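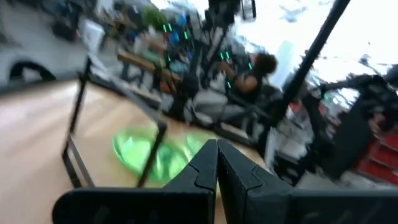 2024-05-27, right arm, plate handling

Lost the right arm again during the plate task. Fault came up at cycle 38: following error on the wrist joint, then a protective stop from the Vitach controller. The arm kept moving for a moment after the stop was logged. Travel past the commanded position was 12 mm by the encoder log, against a limit of 10. No contact with anyone. One plate cracked at the rim and went in the bin.

First guess was the gripper payload setting, but it matches the sheet. Second guess was cable drag at the wrist. Moved the loop by hand with power off and felt no snag. Reran at half speed and got a clean set, then full speed again and the same fault on the first fast swing back from the far row.

The log shows the stop request leaving the Thevar box on time. The controller acknowledges it 182 ms later. It should be well under half that. Glenys Tawhiri pulled the settings and found the wrist deceleration ramp back at the factory value. Probably lost when the firmware was reloaded — nobody wrote down that the custom ramps have to be restored by hand. Neither did I. 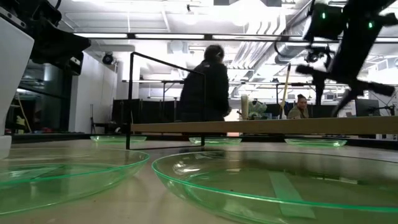
Can the left arm stay in use while the right one is locked out?

Only in hand-guided mode at reduced speed, until its ramp values have been read back and compared with the saved file.

Right arm is tagged and its drive power is off at the cabinet. The ramp doesn't explain the late acknowledgment, so don't close the fault on that alone. Still to do:

Restore the ramp file, both arms, and save a dated copy.
Repeat the stop test with no plates, slow first, then full speed.
Swap the stop cable at the Thevar end and time it again.
Send the log to Poltamura and ask about the delay.

Glenys has the key to the cabinet.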